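データ収集ミーティング 議事メモ

2019年11月16日
書いた人:私(今回も書記です。口調がゆるいのはご容赦ください)
参加:Biljana Jurićさん、収録チーム、学習チーム、私
欠席:Spahićの担当の方(資料だけ先にもらっています)

前回の宿題の確認

まず前回の宿題から。手順書の改訂は終わっていて、共有フォルダの「Podotside_手順」に入れてあります。古い版を印刷して持っている人は捨ててください。私も机の引き出しから一部出てきました……。
Drunexへの見積もり依頼は返事待ちのまま。来週もう一度、私からつつきます。

収集の進み具合

紙を扱う課題のお手本データは、目標800本に対して700本まで来ました!8月に始めたころは一日かけても全然たまらなくて、みんなで頭を抱えていたので、これはちょっと嬉しいです。
ただ、学習チームからは「そのうち48本は使えない」との報告。理由はほとんどが同じで、片方のグリッパーのマーカーが途中で手や袖に隠れてしまい、位置の追跡が飛んでいるとのこと。残りは開始の合図より先に紙に触ってしまったものだそうです。
というわけで、本当の残りは100本ではなくもう少し多いです。Jurićさんは「撮り直しは最後にまとめず、毎日少しずつ混ぜたほうがいい」という意見で、これには全員賛成。同じ人が同じ日に続けて撮ると動きのクセまでそろってしまうから、という話でした。なるほど。

持ち方について

今日いちばん長く話したのがこれです。グリッパーの持ち方が人によってけっこう違うんですよね。上からかぶせるように握る人もいれば、下から支える人もいる。私は完全に下から派です(手首が楽なので)。
学習チームに聞いたら、持ち方そのものは自由でかまわない、大事なのは側面の三角プレートの黒い点がきちんと見えていることと、爪の向きが極端にならないこと、だそうです。手順書に「正しい持ち方」を一つだけ書こうとしていた私の案は、あっさり取り下げになりました。
開始姿勢だけはそろえます。紙をボードの上に平らに置いて、左右のグリッパーを紙の両側に構え、合図を待つ。ケーブルは両方とも手前に垂らしておく。 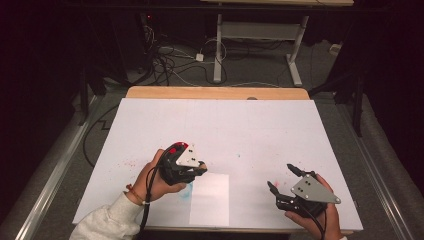 ボードと紙の扱い

ボードの汚れの件。赤っぽい点々やピンクの跡が気になるという声が出ました。私は毎回拭いたほうがいいと思っていたのですが、学習チームは逆に「多少あるほうがありがたい」と。きれいなボードばかりで覚えると、ちょっと汚れただけで戸惑うモデルになりかねないそうです。
結論として、ボードは当面このまま使います。ただし新しい汚れがついたら収録ノートに一行書いてください。あとから成績が急に変わったときに、たどれるようにしておきたいので。
紙のほうは、折り目がついたら交換。ここは少し揉めて、「折れた紙も現実にはあるでしょう」という意見もあったのですが、今の課題の範囲では平らな紙だけにして、折れた紙は次の課題で別に集めることになりました。

背景と照明

カーテンは収録中は閉めたままにします。開けた日と閉めた日で明るさがかなり違っていたので。
床のケーブルについては、足を引っかけそうで怖いと私から言いました。テーブルの下に黒いのも白いのも絡まっていて、どれがどこにつながっているのか誰も即答できず。一度全部たどって、タグをつけます。映り込み自体は問題ないとのことなので、あくまで安全のためです。

失敗したお手本をどうするか

つかみそこねて持ち直した回を捨てるか残すか。今まではなんとなく捨てていました。
Jurićさんは残す派で、持ち直しの動きこそ教えたいとのこと。学習チームも、きちんと最後まで終わっていれば使えるという返事。ただ「途中でやめた回」と「持ち直して終えた回」が同じフォルダに入っていると困るので、ラベルを2種類に分けることにしました。名前は「中断」と「持ち直し」。もっと格好いい名前を募集しましたが、出ませんでした。

Pokovへのデータの受け渡し

形式は今のままでOK。時刻のずれを直したあとのファイルだけを渡します。直す前のものも社内には残しておくこと。ファイル名に収録者の名前を入れるのはやめて、番号に切り替えます。対応表は私が持ちます。

決まったこと

・撮り直しは毎日の収録に少しずつ混ぜる
・持ち方は自由、開始姿勢だけそろえる
・収録前にマーカーの見え方を画面で確認、袖が長い人はまくる
・ボードはそのまま、新しい汚れは収録ノートに記入
・「中断」と「持ち直し」のラベルを追加

宿題

私:手順書の持ち方の章を書き直し、Drunexへ再連絡、番号の対応表づくり
Jurićさん:持ち直しの見本になりそうな回を選ぶ
収録チーム:床のケーブルにタグをつける
学習チーム:使えなかった回の一覧を共有フォルダへ

次回は、Spahićの資料を読んでから集まります。少し長いので、早めに開いておいてくださいね。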